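Prothero Four-Track Cassette Recorder, Refurbished

In stock: 2
Ships from our shop in Flimisbridge

If you've been following the shop for a while you already know I'm soft on these. The Prothero is the machine I learned to record on, at a kitchen table, with one microphone and a guitar that wouldn't stay in tune, and I still reach for one when a song is being stubborn on the computer. So when a pile of them turned up in a storage unit over in Kevham last August, I bought the whole lot before I'd worked out where to put them.

Most of that pile has gone out the door already. The two left are good ones (I kept passing them over for myself, if you want the truth) and they've both been through the full service.

So what do you get? Four tracks on a regular cassette, a little mixer across the top, two inputs you can record at the same time, and a pitch knob that goes far enough in either direction to make your voice sound like somebody's uncle. There's a headphone jack on the front and a line out on the back. Each channel has level, pan and a simple bass and treble. That's the whole thing. You can learn it in an evening, and I mean an evening with dinner in the middle.

It runs tape at double speed, so a sixty-minute cassette gives you fifteen minutes of music. People write to me about this every single month! Your tape isn't short and your machine isn't broken. You're using all four tracks in one direction, and it goes by fast.

Eleri Owen does the service work on everything with a motor in it. She replaces both belts and the pinch roller, cleans and demagnetizes the heads, goes through every pot and slider, and sets the speed against a test tape. She also changes the power supply capacitors whether they look tired or not. We used to leave those alone if they measured okay, and then we had a couple come back humming, so now they all get done.
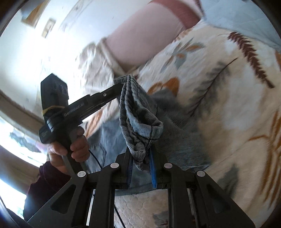 Cosmetically, one is very clean, with a little wear in the paint by the transport buttons. The other has initials scratched into the bottom and a replacement knob on channel three that's slightly darker than its neighbors. Same price for both. Tell me in the order notes if you care which one you get, otherwise I'll send the clean one first.

What does it sound like? Well — it sounds like tape. There's hiss. You can keep it down by recording hot and using good cassettes, and there's a noise reduction switch on the back, but I leave mine off because I like the top end better without it. Drums go kind of thick and soft. Vocals sit right in there without much fuss. If you write the sort of odd little home-recorded songs that a lot of my customers do, you'll be very happy. If you want forty tracks and a clean piano, we should talk about something else.

Elis Trevor made all of the Jatel album on one of these, bouncing tracks down as he went, and you can hear each layer get a bit blurrier as the songs fill up. I love that record. He told me the third song was bounced so many times that the tambourine turned into a kind of breathing noise, and he kept it in. Tegwen Yorath uses hers only for vocals, then plays them into the computer and lines them up by hand. Either way works.

A few practical things.

Cassettes: use type II if you can find them. The machine is set up for them. Type I will work but it'll be duller and noisier. I put one new type II in the box with each recorder so you can start right away.

Power: the cord is built in, US plug, 120 volts. Please don't run it off a travel converter.

Cleaning: swab the heads and the roller with alcohol after every 5 tapes or so. It takes a minute.

Computer hookup: two regular line cables from the back into whatever interface you own. If you want all four tracks separate you'll need to do two passes, and they will drift a little against each other. Hywel Hughes wrote up a nice method for lining them up and I'll email it to anybody who asks, customer or not.

In the box: recorder, one blank cassette, a photocopy of the original manual (31 pages, a couple of them a bit gray), and Eleri's service sheet with the date and her readings.

Warranty is one year on the mechanism and the electronics. It doesn't cover drops or drinks. Returns are fine within two weeks, just pack it the way it came, with the foam blocks back under the transport side.

I don't expect to find more at this price. Evaristo Villa keeps an eye out for me at estate sales, and what he's seeing lately is either wrecked or priced by someone who has been reading auction listings. If these are gone when you get here, drop me a line and I'll put you on the list for the next ones.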